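Rosirora Fingertip Re-Skin Kit: review after four months of use

Posted February 2, 2026

I've been putting off writing this one until I had gone through a second set of pads, because anybody can like a grip kit on day one. I'm on set two now and I like it more than I did in October, so let's go.

Some background on my setup. I run a single arm with a two-finger parallel gripper, and most of what it does is pick things up off the floor and other low surfaces in ordinary rooms. Tile, mostly. The arm is a secondhand Bittencourt with a few years on it, the gripper is the stock one, and the original fingertips came with molded rubber faces that had gone hard and slick long before I got them. Anything round or smooth would squirt out sideways. I had tried tool-dip (peeled in a week), bicycle inner tube and superglue (better than it sounds, but lumpy), and a set of silicone sleeves from Ornlow that fit so loosely they twisted every time the fingers closed off-center.

The Rosirora kit is a different idea. You strip the old face down to the bare finger, prime it, and lay on a coarse black skin that wraps the whole tip and a good part of the way down. In the box you get two pre-cut skins, two spare faces, a small bottle of primer, a tube of adhesive, a scraper, a foam roller the size of your thumb, and a clamping jig. I paid 684 for a used gripper once, so the price of this kit didn't make me blink, but if you're used to buying pads by the strip it will look high.

Setup

Take the fingers off the gripper. The instructions say you can do the job with them mounted, and you can, the same way you can paint a door while it's hanging. I did the first set mounted and got adhesive in the slide. Second set I pulled both fingers, clamped them in a vise with soft jaws, and the whole job was calmer.

Scraping is the part that takes time. My old rubber came away in crumbs and I spent most of an evening on it. Get all of it. I left a patch the size of a lentil near the base of one finger the first time around and the skin lifted right there, nowhere else. Once it's clean, wipe with alcohol, let it dry, then brush on the primer and wait 20 minutes. The primer goes from shiny to dull when it's ready and you can really see the change, which I love in a product.

Then the adhesive, thin, and the skin goes on from the tip down. The little foam roller is wonderful! I thought it was a throwaway item and now it lives in my tool drawer and gets used for all sorts of jobs. Work the air out toward the edges, set the finger in the jig, tighten the two thumbscrews until they're snug, and walk away. The sheet says 16 hours. I gave it a full day both times.

One thing to look out for: the adhesive wants to gather at the very tip where the skin folds over. If you don't roll it flat you'll cure in a bump. It's easy to sand back with fine paper once it's hard, but measure your finger length again afterward, and do both fingers, or your closing point won't sit on center.

Recalibration

Please don't skip this. The skin adds thickness on both faces, so your old zero is wrong. With the controller still holding the old numbers, the fingers will meet early and the motor will lean on them, and on my gripper that shows up as a current warning and a faint whine. The steps I settled on:

Power down, refit the fingers, torque the mounting screws evenly.
Power up with the force limit set as low as it goes.
Jog closed slowly until the faces just touch, then store that as the new closed position.
Open all the way and check that the skins clear the palm on both sides.
Run a few dozen empty open-close cycles before you let it grab anything.

If you have a wrist camera, redo your hand-eye check while you're at it. The fingers are thicker now and they take up more of the lower part of the view. I also had to redraw the mask my software uses to ignore the gripper, because the old outline left a sliver of finger showing on each side and the detector kept reporting it as an object. Took me ten minutes once I knew what was going on, and most of an afternoon before that.

How it holds up

I log my grip cycles, so I can tell you the first set went 599 before I saw any wear I'd call wear, and that was a smooth spot on the inside face of the left finger. Grip was still fine. I changed them anyway because I wanted to see how the skin came off (in one long strip with a heat gun on low -- very satisfying).

The texture is the star. It's rough in a fine, sandy sort of way, and it bites on glossy plastic without leaving marks that I've been able to find. It's also matte, and that has been a bigger help than I expected. My old fingers threw little highlights back at the camera under ceiling lights.

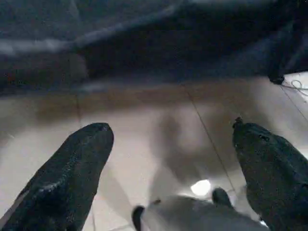
Tile is still tile, of course, and glare off a polished floor will bother a depth sensor no matter what's on your fingertips. I deal with that by coming in at a steeper angle and dropping exposure a notch. Low work near furniture is where I've noticed the biggest gain from the kit, though. The blunt rounded tip slides along if it brushes the floor, where the square corners on my stock faces used to catch in the grout and trip the force limit. I go under couch edges now with a lot more confidence.

Cleaning is simple but you do have to do it. The coarse surface collects dust and lint, and once it's loaded up, the grip drops off. I use a stiff nylon brush after each session and a damp cloth on weekends. Don't use solvent. Tape works too, if you press it on and peel.

Gripes

The primer bottle is too small. You get enough for two fingers and nothing to spare, so if you knock it over you're done for the day. Sell me a bigger one, Rosirora!

The jig only fits fingers up to a certain width. Mine just made it. The Preter gripper I borrowed for comparison did not, and I had to use rubber bands, which left faint lines in the skin. It grips fine but it looks like a rolled roast.

The printed sheet has the recalibration section on the back in tiny type, after the warranty text. It belongs on the front.

Would I buy it again? I already have, and there's a third kit on the shelf. If your fingertips have gone hard and you've been blaming your grasp planner, try fresh skins first. Set aside an evening for scraping, let the adhesive have its full cure, and keep the foam roller when you're finished.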